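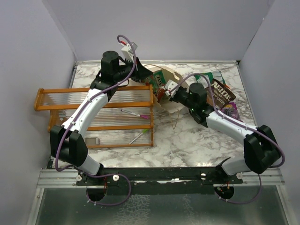 图7-1 双臂桌面工作台。两臂夹爪之间为一只横放的纸袋，左侧为木框架，右后方为袋装食品。

首页 > 教材中心 > 机器人软件系统 > 第七章
分享 22　评论 11

第七章　双臂操作的软件组织：感知、规划与控制

学习要求

学完本章后，读者应能说明双臂操作软件各模块的职责及其接口，能够针对柔性容器一类的对象选择适当的状态表示，能够区分任务层、运动层与伺服层中的故障，并能读懂一份执行日志。学习本章需要用到第三章的坐标变换和第五章的轨迹插补。第六章关于单臂抓取的内容在此直接引用，不再重复推导。

7.1　问题的提出

单臂抓取的软件通常可以写成一条直线：获取图像，估计位姿，求解逆运动学，执行，检查。当任务改为用两条机械臂把袋装食品放入或取出一只开口的纸袋时，上述结构便难以维持。纸袋的袋口会随接触而改变形状，一侧夹爪的动作会使另一侧夹爪所依据的观测失效，食品包装本身也会在夹持下起皱。程序若仍按固定顺序运行，则任何一步的偏差都会传递到后续所有步骤，而传递的过程在日志中往往看不出来。

本章以Lillance软件框架为贯穿全章的实例。该框架由四部分组成：感知服务、任务规划器、运动生成器和伺服接口。四部分运行在各自的进程中，通过带时间戳的消息交换数据。Lillance的早期版本曾将感知与规划合并在同一进程内，后来因图像处理偶尔占用过长时间、导致规划器无法及时撤销指令而予以拆分。这一改动在7.4节中还要讨论。

7.2　模块与接口

感知服务的输入为工作台固定相机与腕部相机的图像，输出为一张对象表。表中每一行记录对象的类别、参考坐标系下的位置范围、置信度以及最后一次被观测到的时刻。对于木架、桌面一类刚性物体，位置以六自由度位姿表示；对于纸袋和食品包装，则只给出轮廓、可夹持区域和开口方向。初学者常希望为所有对象求得完整位姿，应当注意，柔性对象的完整位姿在多数任务中既难以定义，也没有使用价值。

任务规划器读取对象表，选择下一个动作，并指定由哪一侧机械臂承担。动作以前提、效果和终止条件三项描述。例如“撑开袋口”的前提是至少一侧夹爪空闲且袋口边缘可见，效果是开口宽度不小于待放物品的宽度，终止条件包括达到宽度、接触力超限和超时。三项中任意一项缺失，动作库的检查程序都会拒绝加载该动作。

运动生成器负责将动作转换为两臂的关节轨迹。两臂的工作区域在桌面中部重叠，因此轨迹必须联合检查碰撞。Lillance采用的办法是先为承担动作的一侧生成轨迹，再将其扫过的空间作为障碍提供给另一侧。这种办法计算量小，但结果与先后次序有关，先规划的一侧会占用较宽裕的空间。

伺服接口接收轨迹并按固定周期下发关节指令，本章取周期为33毫秒。接口不了解任务内容，只执行限位、限速和限力检查。凡检查不通过，接口立即保持当前位置，并将原因码上报。原因码须在本层产生，上层不得改写。

7.3　夹持状态的估计

两侧夹爪先后接触同一物品时，规划器需要知道物品目前由哪一侧可靠夹持。仅凭夹爪的开度无法作出判断：薄膜包装可以被压得很薄，其开度与空夹时相差有限。电机电流可以作为补充，但在夹持起始阶段电流波动较大，不宜单独作为依据。

腕部相机提供了另一类信息。它距指尖很近，能够观察到薄膜在两指之间形成的褶皱，也能够看到对侧夹爪是否进入了邻近空间。 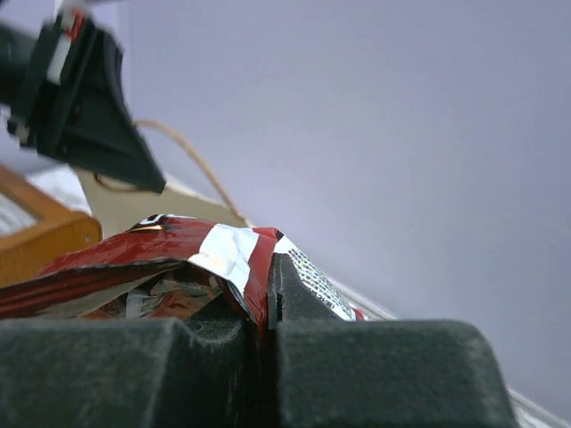

估计器据此将三类证据合并：开度、电流和褶皱区域随夹爪运动的一致性。若夹爪移动时指间的图像纹理基本保持不变，则认为物品随夹爪一同运动；若纹理相对指尖滑移，则认为夹持不牢。合并的结果取四种状态之一，即空闲、接触、夹持和不确定。

“不确定”应当作为正式状态处理，并拥有自己的后续动作。在Lillance中，状态为不确定时，规划器命令夹爪作一次幅度很小的上提，然后重新估计。若再次得到不确定，则将物品视为未被夹持，并禁止对侧夹爪松开。按照这一约定，软件宁可多做一次检查，也不在证据不足时交接物品。

褶皱一致性的判断受反光影响较大。光滑的塑料薄膜在移动时，高光的位置会独立于表面纹理而改变，容易被误认为滑移。Nedik图像库提供的高光掩模可以在计算前剔除过亮像素，代价是可用纹理减少。掩模阈值由标定程序写入配置文件，调试人员不应在任务脚本中临时修改。

7.4　时间与一致性

各模块以不同频率运行，对象表中的一行数据到达规划器时，所描述的情形可能已经改变。为此，每个动作在启动之前必须核对其前提所引用的数据的时刻。本章规定，凡涉及柔性对象的前提，引用的数据最多陈旧300毫秒；超过这一限度时，规划器须请求重新观测，不得沿用旧值。

刚性物体可以适用较宽的限度，但有一种例外。机械臂的上部连杆从木架上方越过时，固定相机对木架的观测会被部分遮挡，此时若用残缺的轮廓更新位姿，误差反而大于沿用旧值。感知服务因而为每次观测附加遮挡标志，由规划器决定是否采纳。遮挡标志利用关节角和连杆外形计算，与图像内容无关，这样可避免以有缺陷的图像去判断图像是否有缺陷。

将感知与规划拆分为两个进程后，还须处理撤销指令的次序。设规划器先发出“右臂移向袋口”，随后因袋口塌陷而撤销该指令，并发出“右臂退回”。若撤销消息晚于退回消息到达，运动生成器可能将退回动作一并取消。Lillance为每条指令分配递增编号，撤销消息必须注明所撤销的编号，运动生成器对编号不符的撤销消息只作记录，不予执行。

7.5　任务规划的两种组织方式

动作的选择可以由状态机完成，也可以由行为树完成。状态机的每一次转移都被明确写出，便于审查，适合步骤较少而安全要求较高的场合。行为树将前提检查放在每次遍历中反复进行，物品被意外移动后，能够自然地回到较早的步骤。Higuchi工具包同时支持两种形式，并可在二者之间作有限的转换，本章习题即以该工具包的文件格式给出。

就装袋任务而言，食品包装可能被夹起后又落回桌面，袋口可能在物品接近时收拢，这些情形都要求程序退回到先前的某一步。若用状态机表示，需要为每个状态补充相应的返回转移，转移数量增长很快，遗漏也难以发现。本章因此以行为树作为主要形式，仅在伺服层的启停逻辑中保留状态机。
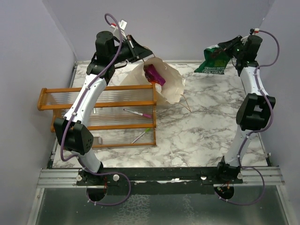

一位试用本章讲义的读者在来信中认为，把行为树作为主要形式的理由不够充分，因为遍历中反复检查前提会掩盖感知服务的抖动：某一前提在相邻两次遍历中时真时假，机械臂便在两个动作之间来回切换，而日志中每一次切换单独看都是合理的。来信建议在教材中先讲状态机，待学生写出一份完整的转移表之后，再引入行为树。

上述现象在实验中确实存在，通常称为动作振荡。编者保留了原有次序，但在7.6节增加了关于滞回的内容：前提由假变真与由真变假采用不同的阈值，且动作一经启动，须至少运行到第一个检查点方可被替换。安全类前提不受滞回约束，任何时刻失效均应立即生效。采用转移表教学的院校，可以先讲授附录中的状态机版本，再回到本节。

7.6　滞回与检查点

设袋口开口宽度的估计值为w，待放物品宽度为b。动作“放入”的前提由假变真时，要求w大于b与余量m之和；由真变假时，则要求w小于b。余量m的取值应大于宽度估计的典型波动，又不宜过大，否则袋口已经足够宽时机械臂仍会停留在撑开动作上。m的确定方法是在袋口静止时连续记录估计值，取其波动范围，再据此修正。

检查点由动作的编写者在轨迹上标出，一般设在夹爪速度较低、且与周围物体保持间隙的位置。位于袋口内部的路径段不设检查点。夹爪进入袋口之后，若普通前提失效，程序应先沿原路径退出，再选择新的动作；若安全前提失效，则由伺服接口保持位置，等待操作人员处理。

Urham仿真环境可以复现7.4节和本节所述的大部分时序问题，但对薄膜与纸张的形变只作近似处理。读者在仿真中得到的余量m不能直接用于实际工作台，须按上述方法重新测定。

思考与练习

7-1　写出动作“从袋中取出物品”的前提、效果和终止条件，并指出哪些前提属于安全类。

7-2　某次执行中，左臂处于夹持状态，右臂处于不确定状态。试按7.3节的约定列出规划器此后可能发出的全部指令。

7-3　将伺服周期加倍，分析7.4节规定的数据时限是否需要调整，并说明理由。

7-4　用行为树表示“撑开袋口、放入物品、释放夹爪”三个动作，标出各检查点的位置，并与附录中的状态机版本对照。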